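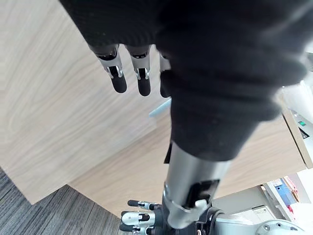
Pale wood grain at two different heights.

How a File Cabinet Works
From the Clidby office explainers for ages 8 and up. Text: Mélanie Marchand.

A file cabinet is a box with a shelf and one or more doors. Each door turns on hinges. A hinge has two parts: one is screwed to the door, and the other is screwed to the cabinet. A curved arm joins them, so the door can swing out and come back to the same place. 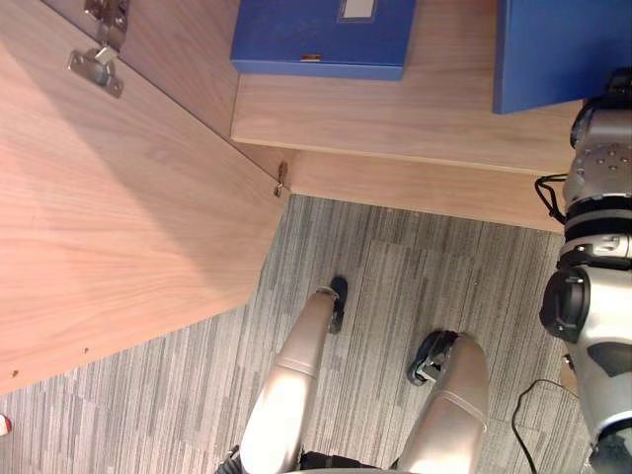
The shelf carries the weight of the files. A full box file can hold hundreds of sheets, and paper is heavy. If a shelf is too thin for its load, it sags in the middle. Put the heaviest boxes near the ends, where the shelf is supported.
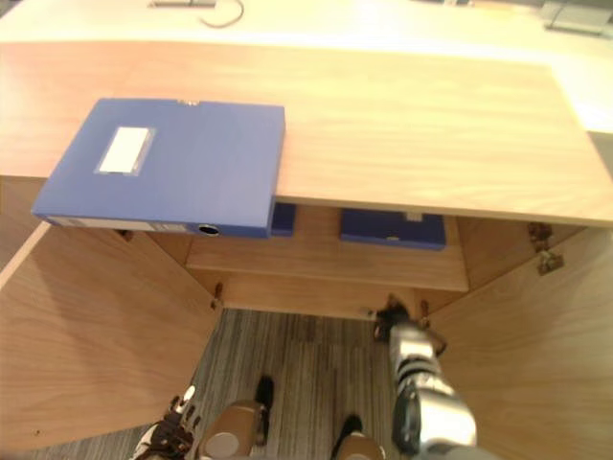
A box file keeps loose paper flat and in order. It has a lid, a spine and a catch. The spine is the narrow side that faces you when the box stands on a shelf. On the blue one, the spine has a white strip label and a round black finger hole. To take a box out, put one finger in the hole and pull. The label window is for the name of what is inside, such as "Letters, August." Write the label before you fill the box.

Before closing a cabinet, check that no box sticks out past the shelf. Close one door at a time and keep fingers away from the hinge side.
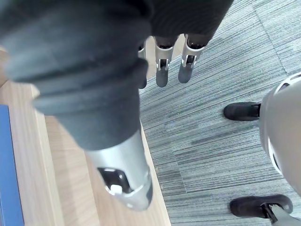

Dark gray and silver against pale furniture.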